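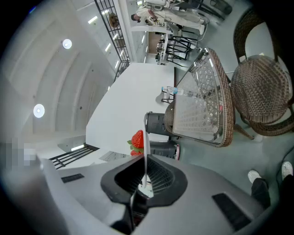 Marquez hand gripper kit, four months in

I bought the Marquez kit for a home picking-arm project and I'm still grinning every time I squeeze it. You build the jaw yourself (one long evening, 160 screws, a decent hex driver helps), and after that you can carry it around and teach the arm by doing the job by hand.

Soft fruit is my test for everything, and a strawberry is where my old Bromarari claw made jam. The Marquez closes so gently! Leonora Macaraeg, who shares the Vundimbridge workshop with me, borrowed it one Monday and I had to ask for it back twice.

Gripes: the manual skips the jaw alignment step completely, so do that before you tighten the housing. The grey shell also picks up scratches fast. And it gets heavy, I'm good for 300 picks before my wrist complains.

I paid 421 with shipping. Spare pads come separately, order a set with the kit.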